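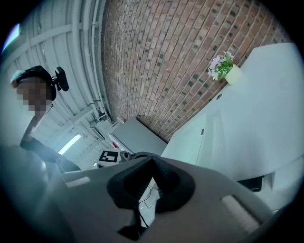
The brick wall, with the flowers in front of it

Flindia Help > Home and Workroom > Packing and Storage > Folding boxes on a small table

Search the help pages Go Advanced search

Folding green cardboard boxes on a white table against a brick wall

Posted by Francine Charbonneau, 4/12/23
Viewed 1,585 times

We have a white table pushed up against a bare brick wall and we use it for making up gift boxes. The boxes are pale green card. They come to us flat in packs of 50 and have to be opened out, folded and filled on the same table, then moved off so the next one can be started.

I have two problems. The first is the boxes. They have flaps on the sides as well as at the front and back, and when you open one out it takes up a lot more of the table than you would think. The flaps at the front hang towards you and the back one stands up on its own. If you fold them in the wrong order the tab won't go into the slot and you have to start again, and by then the card has a crease in it that shows. The instruction leaflet has been lost and the seller no longer has the box listed.

The second is dust. The brick has never been sealed. Every time something is pushed to the back of the table it comes away with a bit of reddish grit on it, and on a pale box that marks straight away. I wipe the table down in the morning and it has come back by the afternoon. I don't want to paint the brick, as I like it, and the landlord would have to agree in any case.

There is a cable hole in the tabletop near the back and I would rather keep that clear. The flowers live at the back too, but they can go somewhere else if need be.

Has anyone dealt with either of these?
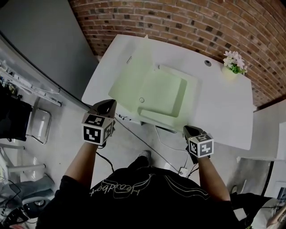 A box opened out on the table

Posted by Hartley

I packed candles for a living for 14 years, so I have folded a good many boxes. I can't promise yours is the same as ours but this order works for most one-piece boxes with a tray in the middle.

Lay it flat with the plain side down. Before you try to make it into a box, bend every crease once to a right angle and let it go again. People skip this on thin card and that is where the stray creases come from. Run a fingernail or the back of a spoon along any that resist.

Then bring up the two sides. Hold them upright and fold in the small corner pieces, if yours has them. Bring up the back next and the front last. Put the tab in the slot only when all four walls are standing. If you find yourself forcing it, one of the corner pieces is on the wrong side of the wall.

Keep one finished box that you never fill and leave it on a shelf. When someone new is helping they can look at it and see which piece goes inside which. We did that after losing our leaflet as well.

For space, turn the box so the longest flaps run along the table instead of across it. Fold three at a time, fill three, then clear them away. Folding the whole pack first sounds quicker but you end up with nowhere to put them.

I can't help with the brick.

Posted by Broteo

just move the table out a bit?? ours is a hand's width off the wall and the grit goes on the floor. you hoover it up, done

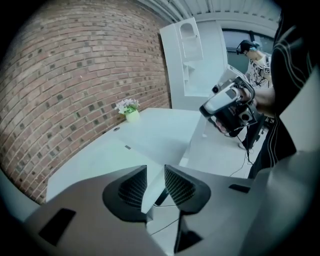
More on the dust, and sealing without paint

Posted by Hartley

Came back to this as I asked my brother-in-law, who does pointing. He says that if it is the mortar shedding and not the brick, you should be able to tell by rubbing each with a dark cloth. Mortar comes off pale and sandy. Yours sounds more like brick if it is reddish.

He would brush the wall down with a stiff dry brush first, hoover it with the soft head, and leave it a few days to see whether it is still as bad. A lot of old dust sits in the joints. If it carries on, there are clear masonry sealers with a matt finish. They can darken the brick slightly, so try a patch low down behind the table and ask your landlord before you do any more. An outside wall needs a breathable one, otherwise damp can get trapped.

Broteo is right that a gap helps. You could also stand a strip of board along the back edge of the table, as high as the boxes, with a notch at the bottom if a cable has to come through.

Posted by Francine Charbonneau

Thank you both. Did the cloth test and it is red, so brick. I have brushed the bit behind the table and will do the rest at the weekend. The corner pieces were the trouble with the boxes, I had been tucking them outside the wall.

Contact Flindia Help | Copyright Flindia | Back to top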